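# Setting up a snack tray with little dishes

I've been putting snack trays together for company for years now, and for most of that time I did it badly. I'd dump everything into bowls that were way too big, the nuts would look sad at the bottom, and somebody always got sunflower seed shells in the candied ginger. So this is how I do it these days, with small dishes and one good tray. It takes me less time than making the tea!

## What you need

- One tray with a rim (even a low rim helps a lot when you're carrying it)
- 3 small dishes, shallow ones if you have them
- A clean, soft cloth
- Snacks: one dry and salty, one sweet, one a little bit sticky
- A spare bowl for shells and pits

Mine is a mix of stuff. The tray is red with a gold rim and a 福 on it, the character for good fortune that you see everywhere around New Year. I got it at Grumside, the secondhand place in Joltunstead, and I use it all year long. The white dishes are scalloped with a thin black edge, kind of like flowers, and they came in a box lot from the same store. I went in for a colander. I did not come home with a colander.

You don't need a matched set. I like a plain white dish on a loud tray, and I'd go the other way around if my tray were plain - a patterned dish on a solid wood tray looks great too.

## Step 1: Clear the spot and wipe everything down

Start on an empty bit of table or counter, next to the tray and not on it. Glossy trays show every fingerprint, so I wipe mine with a barely damp cloth and then go over it again with a dry one. Don't soak a lacquered tray, and please don't put it in the dishwasher (I lost one that way back in May and I'm still annoyed with myself).

The dishes get a regular wash in warm soapy water. If yours have a wavy rim, run your thumb along the inside of each little curve, where dried syrup likes to hide. Then dry them all the way. A damp dish plus sesame candy equals glue.

## Step 2: Try the layout with nothing in the dishes

I used to skip this and I always regretted it. Set the empty dishes on the tray and move them around until you like it. A triangle works on nearly any shape. Leave enough room between them to get your fingers in and pick up a piece without knocking the next dish.

If the tray has a design you love, try not to park a dish right on top of it. I slide mine over so the gold circle still shows. And if three dishes feel crowded, take one off. Two with some space around them look much better than three jammed together.

Once you're happy, take the dishes back off the tray and fill them on the table. I know that sounds like extra work, but then all the crumbs and salt land on the table and your nice shiny tray stays clean.

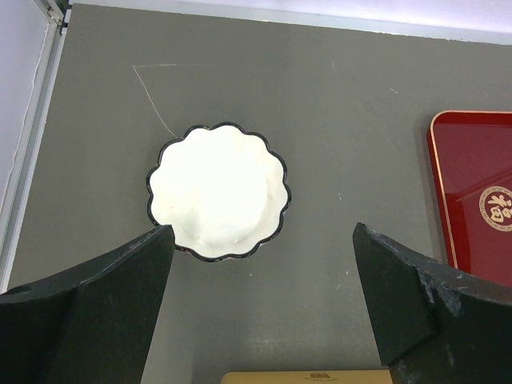 ## Step 3: Fill from the middle out

Put a small pile in the center of the dish and let it spread by itself. Stop before you get to the rim. With a scalloped dish you really want to see those curves, and once the food covers them you might as well be using a saucer.

What goes in mine, most of the time:

1. Roasted peanuts or cashews
2. Dried fruit (kumquats if I can find them, mango if I can't)
3. Melis sesame squares, which I cut in half because they're huge

Fill the sticky one last and keep it farthest from the nuts. Peanut skins will find it anyway, but you can slow them down.

## Step 4: Load the tray and carry it

Heaviest dish in the middle, or as close to the middle as your layout lets you. Both hands, thumbs on top of the rim. If the dishes slide around on a glossy surface, cut a small circle of that rubbery shelf liner and tuck it under each one. Tirnum makes a clear one that hardly shows.

Put the shell bowl out before the tray gets there. If you bring it later, people will have already started a pile on a napkin.

## Refills and cleanup

Refill small and often. I keep the extra snacks in jars in the kitchen and bring a dish back in when it gets low, and I never top it up over the tray, for the same crumb reason as before.

When everyone's gone home, wipe the tray right away, especially under the sticky dish. For a stubborn spot, lay a warm damp cloth on it for a minute and then wipe - no scrubby sponge, it'll dull the shine. I store the tray standing on its side between two dish towels, with the little dishes stacked in the cupboard and a paper napkin between each one so the edges don't get scratched.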